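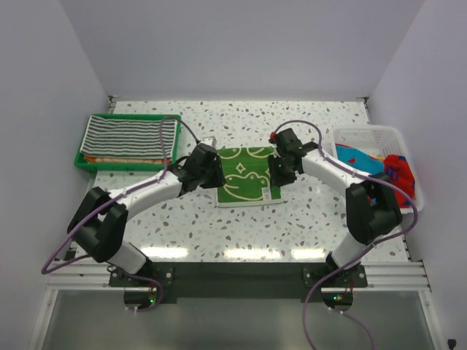

The fairy tern colony at Lumbao spit has had its best season since 1995, according to the operators of the Kutolberg shorebird reserve, who put the November count at 198 adults. It's a lovely number. Whether it's a good one is harder to say.

The previous season's figure for the same stretch of sand was 10. Terns do move, and a colony washed out by a king tide in one place can turn up in another, but a jump of that size usually gets a bit of checking before it goes on a sign at the car park. The sign is already up.

Nizar Semaan, who kept the tern notes at Lomville for years before the colony there gave up, walked the spit at low tide the same month and came back with far fewer birds in his notebook. He won't give his own total as a rival figure. "I was there one morning and half of them were out fishing," he said. "But I'd like to know how many of theirs were little terns, and how many were counted twice." 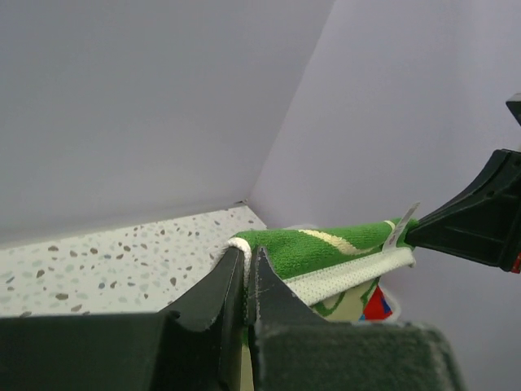
The reserve says its total came from 5 visits, each covering the spit from the boat ramp to the point. It hasn't said whether 198 was the highest single visit or all of them added together, and a request for the visit sheets was answered with a copy of the media release. If the visits were added up, the same bird could easily be in there every time.

Little terns and fairy terns often share a beach, and out of breeding plumage they can give anyone trouble. Clultonberg had the same argument over its own colony, and in the end the published total was revised down without much fuss.

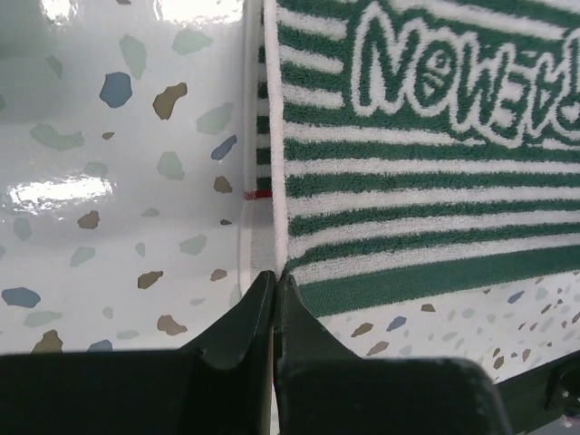

The reserve has also released photos of the nesting area and says they back up the count. They were taken in hard midday sun from well up the beach, and pale chicks on pale shell grit are not easy to pick out even with decent binoculars. Look at the glossy white surface in the photo here, where the slate-blue and brown chips stand out well enough but some of the paler sage and mint ones are partly washed out where the light hits. A bleached beach does much the same to a tern chick, and an enlargement won't bring back what the glare has taken.

The roped-off section of the spit stays closed to walkers and dogs until the last chicks are flying. The reserve says the next count will go ahead as planned, and that it has no plans to change the sign.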